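4. Setting up an appearance day

This section covers the entry of a single appearance day in Flatance: a signing, an in-store visit, a press call or a guest spot on a show. For tours and other bookings that run over more than one day, see Section 6. The steps apply to the desktop edition. Screens in the mobile edition are laid out differently, but the field names are the same.

Last revised 5 Jul 2024. Section editor: Smaranda Onu, Pemau.

4.1 Before you start

You need the following:

- A Flatance account with the Booker or Manager role. The Viewer role can open an appearance day but cannot change it.
- A talent record for the performer (Section 2).
- A venue record (Section 3). If the venue is new, save it as a draft. A draft venue can be booked but cannot be published.
- The signed booking form or, for charity appearances, the letter of agreement.

NOTE: One appearance day holds one performer. If two performers share a stage, create a day for each and link them in step 9 below.

4.2 Creating the day

1. Open Calendar and select the date.

2. Select New, then Appearance Day. The form opens on the Basics tab.

3. Enter the performer's name in the Talent field. Choose the record from the list that drops down. Do not type the name in full and press Enter, as this creates a second record with no contact details.

4. Choose the appearance type. The type sets which tabs are shown. A signing shows the Line tab, a press call shows the Outlets tab, and a guest spot shows neither.

5. Enter the venue.

6. Enter the call time, the public start time and the release time. The call time is when the performer must be inside the building. The release time is when the performer is free to leave, including any time set aside for photos.

7. Open the Contacts tab and assign a day lead. The day lead receives all alerts. In the Drodenstead office this is Cosmin Gavrilă for press calls and Aurelia Ene for all other types.

8. Assign a second contact. The form will not save without one.

9. If the day is shared, select Link and choose the matching day. Linked days keep separate times and separate rest blocks. Only the venue and the day lead are copied across.

10. Select Save Draft.

The day is shown in gray on the calendar until it is published.

CAUTION: Changing the appearance type after step 10 clears the Line and Outlets tabs. Export them first (File, then Export Tab).

4.3 Rest blocks

A rest block is a period in which the performer is not on view and cannot be assigned to an interview, a fitting or a meeting. Flatance adds one rest block of 30 minutes after every 2 hours of public time. Public time starts at the public start time and not at the call time.

1. Open the Schedule tab. Rest blocks are shown as striped bars.

2. Drag a bar to move it. A bar may be moved up to 29 minutes in either direction. Past that point it turns red and the day cannot be published.

3. To make a bar longer, drag its lower edge. A bar cannot be made shorter than its starting length.

4. To add a meal, right-click the bar and select Attach Meal. Enter the food and drink notes from the talent record, or select Copy From Record.

5. If the performer has a medical note on file, a small cross is shown beside the name. Select the cross to see who may be called. The text of the note itself is visible to Managers only.

NOTE: Travel is not rest. If a performer has to change buildings during a rest block, enter the trip on the Travel tab and let Flatance move the block.

4.4 Green room sheet

The green room sheet is a one-page printout for the venue. It lists the room, the door code, the arrival route, and the food and drink to be set out. It does not carry the performer's phone number or hotel.

Fill in the Refreshments field with plain items, one to a line. State hot drinks and cold drinks on separate lines. Brand names are allowed where the booking form calls for them. 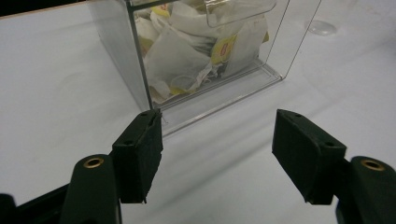 Tea bags in a clear acrylic box.

The sheet is locked once the day is published. Later changes to the Refreshments field are sent to the venue as a separate notice, and the venue has to accept the notice before the printout is updated. If no reply is logged, the day lead must call the venue.

To print the sheet, select Print, then Green Room. Letter and A4 are supported.

4.5 Publishing

1. Select Check. Flatance lists any missing fields.

2. Correct the fields in the list. Select a line to jump to the field.

3. Select Publish. The performer, the day lead, the second contact and the venue each receive a message with a link.

4. Confirm that all four are marked Received on the Status tab.

A published day can be pulled back to draft by a Manager. Everyone who had the first message is told.

4.6 Canceling or cutting short an appearance

Use this procedure if the performer is unwell or cannot go on.

1. Open the day and select Stop. The public times are closed at once and the remaining rest blocks are removed.

2. Choose a reason: Health, Travel, Venue or Other. The reason is internal and does not appear in any message to the press.

3. Choose a statement. The statements held under Radu, the shared text library, have been cleared by Elspeth Paterson for use without further approval. Any other wording goes to a Manager first.

4. Select Hold Next Days if the performer has other bookings that week. Held days stay on the calendar but send no reminders.

CAUTION: Stop does not call for medical help. Call the local emergency number first and fill in the form afterward.

4.7 Messages

Error 402: the rest block overlaps a linked day. Move the block on one of the two days and select Check again.

"Talent record incomplete": no emergency contact has been entered. See Section 2.

"Venue is in draft": publish the venue record, then return to 4.5.

"Day lead unavailable": the person named is marked away. Assign another, or ask Safta Ghiță at the support desk to lift the away mark.

The October update will move the Travel tab into Schedule. Step numbers in 4.3 will change at that time.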